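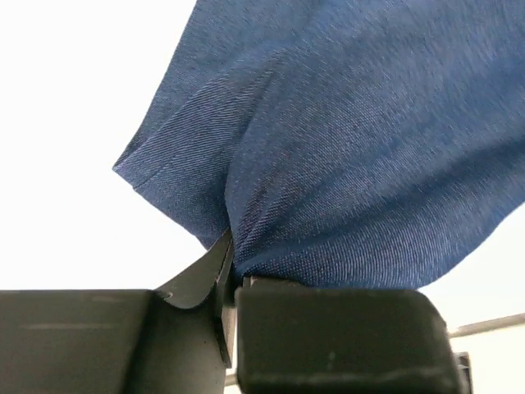
Textiles 3, wk 2 - weave structures (notes, R. Dijkstra)

Plain weave: over one, under one. Flat, stiff, lots of crossings.
Twill: each row steps over by one, so you get the diagonal rib. Fewer crossings, drapes better, frays more when cut. Denim = twill, usualy warp dyed, weft left pale.
Satin: long floats, shiny, snags.

Twill angle depends on yarn count + how hard the weft is beaten in. Steep = over 60 degrees. Know how to draw a 2/1 and a 3/1 on graph paper, both will come up.

Reading: Prasertsri ch. 3, skip the bit on looms. Swatches due before the Virnside mill visit, lables on the back pls.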